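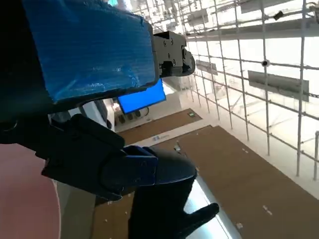
senga_p: I would not trust clamps from two different makers on the same pole. We had this in our hall in May and one joint moved a little every night.

Jahangir M.: Thank you Senga, this was exactly my question. I have 300 clamps from Jirkel and I can buy 191 used ones from Sovum for a good price. The pole diameter is the same on paper.

Suleiman A.: On paper, yes. I mixed these two for three years without a problem. You must only tighten them again after the first day of load. The used ones I would clean first, the thread is often full of paint.

senga_p: Three years of luck, sorry. If one clamp has no papers, the inspector will refuse the whole tower. Ours did, on a Friday at 4 in the afternoon.

Suleiman A.: Then your inspector is more strict than mine. But I agree about the papers.

FloraG: Jahangir, how high do you want to build? For a low platform I would not worry so much. For storage with over 2,000 kg on it I would buy all new.

Jahangir M.: Only a low platform, for painting the ceiling. I will ask the seller for the papers and write again.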